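Teaching a two-handed robot to take a pen apart and put it back together. A thread on what the demos looked like, by hand and by remote, and what I'd change. 1/

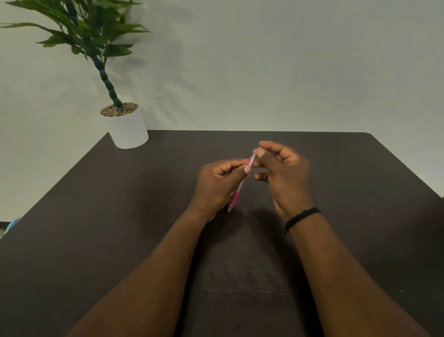
The task was picked by the people at Nzioka, who want small assembly work done on a tabletop by two arms. A pen is cheap, everyone knows how it goes together, and both hands have to do something different at the same time. 2/

We collected two kinds of demos. In the first, a person does the task with their own hands while a head camera records. In the second, a person drives the robot from a pair of leader arms in the next room. Same table height for both. 3/

The full task: pick up the pen, hold the lower half with one hand, unscrew with the other, set both halves down, take out the refill, set that down, then do it all backward. Most people do the first part in a few seconds without looking. 4/

That speed was the first problem. If you ask someone to demonstrate a pen, they do it the way they do it at their desk. The fingers cover the joint, the pen rolls inside the grip, and the twist happens behind the thumb. A camera gets very little of it. 5/

So the instruction sheet got longer. Version one was a single line: "Take the pen apart and put it back together." Version four said to raise the pen over the middle of the table, tilt it, keep the tip pointing down, pause, and then start the twist. 6/

The pause matters more than I thought it would. It gives a clean start point for labeling. Without it, two people labeling the same clip would put the start of "unscrew" in different places, and the model learned a mushy version of the step. 7/

Numbers for the hand demos: 80 recorded, 76 kept. The four we threw out were all the same thing, hands drifting too low and out of view during the refill step. 8/

Remote control was another story. 80 attempts there too, 34 kept. Dropped refills, halves that got cross-threaded, and a lot of runs where the operator gave up and hit the reset pedal. 9/

Some of that is hardware. The leader arms we used are the Ambridge ones, and they have no force feedback. You squeeze and you don't know how hard the robot is squeezing. With a thin plastic barrel you find out when it bends or slips. 10/

Some of it is that people twist with their fingers and a gripper can't. A person rolls the barrel between thumb and fingertips. The robot has to turn its whole wrist, let go, turn back, grab again. Three or four rounds of that to open one pen. 11/

New operators fight this. They try to do it in one big wrist turn, run into the joint limit, and the arm stops. It took most of them a full session before they started regrasping early, with some range left in the wrist. 12/

Tip if you're doing this: have the operator say "regrasp" out loud every time. We recorded the audio and used it to mark the segments later. It's rough but it saved a lot of scrubbing through video. 13/

We also changed which hand does what. At first we let everyone choose. Then we had left-hand-holds and right-hand-holds mixed together, and the policy would sometimes start to do both. After that it was left hand on the lower half, right hand on the upper, every time. 14/

Left-handed operators didn't love that. It cost them some speed at first. By the end of the week their keep rate matched the others, so I'd do it the same way again. 15/

Question I got a lot in the lab: why bother with the bare hand demos if the robot doesn't have hands like that? Two reasons. They're fast to collect, and they show the order of steps and where the two hands should be relative to each other. 16/

What they don't give you is contact. No grip force, no joint angles, nothing on how the robot should actually close on the part. You have to get that from the remote runs. 17/

So the training went: first stage on the hand demos, to predict where each hand goes next. Second stage on the 34 remote runs, to get the real commands. The software is Zundoleck, mostly stock, with our own wrist limits added. 18/

We tried skipping the first stage. With remote runs only, it learned to pick up the pen and get both grippers on it, then it hovered. It would start a twist, stop, and start again. 19/

With both stages it opened the pen in 45 percent of test trials. Putting it back together was much worse and I don't have a number I trust yet, so I'm leaving it out. 20/

The failures after opening are nearly all the same. The halves come apart, the arms separate, and the refill goes with whichever half it feels like. In our demos it mostly stayed with the lower half. When it stays in the upper half, the robot reaches for something that isn't there. 21/

That's a hole in the demos. We had been telling people to redo a run if the refill came out the "wrong" way, because we wanted them consistent. Bad idea. Those were the runs we needed. 22/

I'd split consistency into two piles now. Be strict about things the demonstrator controls: which hand, what height, when to pause. Be loose about things the object does by itself, and record all of it. 23/

Setup notes, for the people who asked. Dark table, plain wall, even light. Light-colored pens were easier to track against the dark top. See-through barrels gave us trouble on the depth camera, so we ended up relying on color video for those. 24/

We left the room a bit ordinary on purpose. An earlier set was shot against a black curtain, and the policy trained on it got confused by a chair. 25/

People wore what they normally wear. Bracelets, sleeves, whatever. The hand tracker lost the wrist a few times with long loose sleeves, so we asked for those to be pushed up. Everything else was fine. 26/

On session length: 20 minutes of remote driving is plenty. After that the grip gets sloppy and you can see it in the clips. Hand demos can go longer, but people speed up as they get bored and the pauses disappear. 27/

One thing I'd do from day one is have every operator do ten runs by hand before they touch the leader arms. The ones who did it that way went slower on the controls and got more keepers. The ones who went straight to the arms mostly learned the arms. 28/

Another is to put the camera view the robot gets on the operator's screen, and only that view. We let people look through the window at the real table for the first two days. They were steering by things the robot couldn't see. 29/

After we covered the window the keep rate went down for a day and then came back up. The later runs were also slower, and they trained better. 30/

Someone at Fatumetti asked whether a script would do the job, since a pen is the same every time. For one pen in a fixture, sure. Ours get set down by hand at any angle, and the threads don't start in the same spot twice. 31/

Next round is the same task with refill-in-the-upper-half runs included, plus runs where the operator drops a part and has to pick it up off the table. We've been deleting those as failures. Now they get their own label. 32/

I'm also going to try a softer fingertip pad. The current ones are hard rubber and they skate on smooth barrels. Two operators independently wrapped theirs in tape, and I should have taken the hint. 33/

We start again Tuesday. If you've done reassembly by remote control with no force feedback and gotten threads to start reliably, I'd like to know how you taught the first quarter turn. Replies are open. 34/34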